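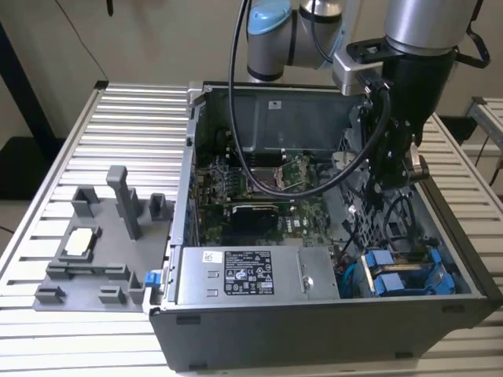
Desktop computer tower with the side panel removed, showing the power supply, motherboard and drive bays. The CPU socket is empty.

Computer case (desktop tower)

A computer case, also called a chassis or tower, is the enclosure that holds most of the parts of a desktop computer. It supports the motherboard, the power supply unit, the storage drives and any expansion cards, and it guides air past the parts that produce heat. The term "tower" is used for cases meant to stand upright. Towers are commonly laid on one side for service, so that the motherboard lies flat and parts can be set in place from above.

Construction

Most office towers are built from folded sheet steel, joined with rivets and screws. The inner frame is often left in plain gray metal, while the outer shell is painted or covered in molded plastic. One side panel is designed to come off. Depending on the maker, it is held by a lever, a sliding latch or two screws at the rear edge.

Perforated panels are used where air must pass through the case. The size of the openings is a compromise between air flow, which favors large holes, and electrical shielding, which favors small ones. Brackets and crossbars stiffen the frame and may also carry drives or hold expansion cards steady during shipping.

Colored plastic is widely used to mark the parts a technician is expected to handle. Blue latches and tabs are a familiar choice on business machines, though the color differs from one maker to another and is not set by any general standard.

Power supply unit

The power supply unit converts alternating current from the wall outlet into the lower direct-current voltages used inside the computer. It is normally a closed metal box with its own fan. A printed label gives the rated output and carries the marks of the safety bodies that have approved the unit. Many makers add a smaller sticker with a serial number or a QR code for use in stock control.

The unit is not meant to be opened in the field. Its capacitors can hold a charge after the cord has been pulled, and a failed supply is ordinarily replaced as a whole. Some office models use a supply of a special shape, and a standard unit will not fit the mounting points.

Motherboard and processor socket

The motherboard is the main circuit board. It carries the processor socket, the memory slots, the expansion slots and the connectors for drives and front-panel controls. Green was long the usual color for such boards and remains common in office equipment. Black and blue boards are also found.

The processor sits in a socket fitted with a metal retention frame. Raising the frame frees the chip, which can then be lifted straight up by its edges. A metal heat spreader covers the top of most desktop processors and passes heat to the cooler above it. While the socket is empty, its contacts are exposed and easily bent, and service manuals generally call for a plastic cover if the board is to be left in that state. A removed processor is kept in a tray or cradle that holds it level.

Old thermal paste is wiped from the heat spreader before the cooler is fitted again, and a fresh layer is applied. Processors are keyed with notches or a corner mark and will seat in one direction only.

Expansion cards

Graphics cards and other expansion cards stand at a right angle to the motherboard and plug into slots along its surface. Their outer ends are fixed at the rear of the case by screws or a hinged clamp. Larger graphics cards are enclosed in a shroud that directs air over the heat sink. On many boards the slot has a small catch that must be released before the card is drawn out - a step often missed, and a common cause of broken slots.

Drive bays

Storage drives are mounted in a metal cage, usually near the front of the case. In older designs each drive was fixed with four screws. Later office towers adopted plastic carriers, or caddies, which grip the drive at the sides and slide into the cage until a latch engages. Carriers speed up replacement, but they are seldom interchangeable between product lines, and worn latches are a frequent reason for ordering spare parts.

Data and power cables run from the bays to the motherboard and the power supply. They are routed along the edge of the case where possible, clear of fans and of the hinge line of any swinging bracket.

Service and reuse

Desktop towers are among the easier types of computer to repair, and many pass through at least one round of refurbishment. The Skenstead reuse center, founded under the direction of Simão Louro, received 1,479 office towers in its first full year of operation. Of these, 932 were returned to use and the remainder were taken apart for spares and metal. The center's published handbook, edited by Pui-shan Kan, sets out a fixed order of disassembly: side panel, drives, expansion cards, cooler and processor, power supply, and finally the motherboard.

A similar order is followed at the Zelcombe technical college, where over 800 cases are kept for teaching. Students work at benches fitted with trays that have a separate place for each part. The Antunes parts exchange, which supplies both institutions, lists carriers and side-panel latches as its most requested items after memory modules.

Before any work begins, the power cord is removed and the power button is pressed to drain the remaining charge. Technicians ground themselves with a wrist strap or by touching bare metal on the case. Screws are stored by type. Those that hold the power supply and those that hold optical drives commonly differ in thread, and forcing one into the place of the other can strip the hole.

See also

Motherboard
Power supply unit (computer)
CPU socket
Drive bay
Electronic waste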